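Trendurstead Makers Forum > Robots and Automation > Learning from examples

Thread: Street footage for a pavement follower - how much is enough?

mulder_bot
2022-11-23
Hello all! The small ground robot is finally out on real streets and I'm having a lovely time with it. The plan is to teach it where road stops and pavement starts, and to give people plenty of room, purely from examples. Nothing hand-coded except the stop button. So far I've got 22 runs, each driven by me with the handset, and I've started labelling. The folder is called Mulder, after the robot, so apologies if I use the name for both.

Two questions. Do you keep blurred frames or bin them? And do you label people who are only half in view?

kerbside_jo
Great project! I binned every blurred frame in my first set and regretted it. The model was brilliant on sharp pictures and hopeless the moment the wheels hit a bump. Keep them.

Sudis
I'd disagree with Jo, up to a point. If you can't draw the kerb line yourself, you're teaching the thing to guess. Post one of the bad ones so we can see what sort of blur we're talking about.

mulder_bot
Fair enough! I've got one where the tree shade and the sunlight swap over halfway up the road, and there's a person walking away up the street with another standing at the right in a blue shirt.
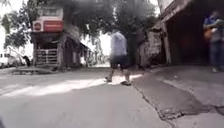 Post length: 255 words

Okay, so my thinking on that one. The walker gets a label without any argument, legs and sandals are clear enough even if the top half has smeared. The one on the right I've gone back and forth over, as the outline melts into the doorway behind. I've put "person, unclear" for now and "holding something" as a note, as I wouldn't swear to what it is.

The part I'm keenest on is the right-hand side of the road. The edge of the raised pavement is rough and uneven there, and there's a cracked patch further down that I'm sure will be mistaken for a kerb. Same with that strip of sun across the road. I want loads of those, because my first model braked at every bright stripe it met!

kerbside_jo
Oh, that's a keeper. You can follow the pavement edge by eye from the walker's foot right down towards the bottom. Sunlit strips are gold dust for training.

Sudis
All right, I'd keep it too, but I'd give it less weight. And I'd mask the bottom left corner. That dark curve is the robot's own body, isn't it? Leave it in every frame and the model may learn some odd habit from it.

mulder_bot
Yes, that's Mulder. Hadn't thought of masking - will do it tonight.

willymertens
Willy Mertens here, mostly a lurker. On the half-in-view question, always label them. On our Clernby set we skipped anyone touching the edge of the picture, and in September we had to go back and redo the lot. The close ones at the side matter most, they're the ones you'd bump into.

Sudis
Agreed on that. Still not sold on "unclear" as a class, though. Either it's a person or it isn't.

kerbside_jo
Disagree! I've used it for ages. You leave those out of the scoring and have the robot slow down for them anyway.

mulder_bot
I'm siding with Jo for the first round, then I'll try it Sudis's way on the same runs and compare. Holding back 10 frames from each run for testing. Is that daft?

Sudis
Not daft, but hold back whole runs. Neighbouring frames are nearly the same picture, so your test would be far too easy.

mulder_bot
Ah. Right, whole runs it is. Off to label another 20 frames before tea, will post the first results in this thread.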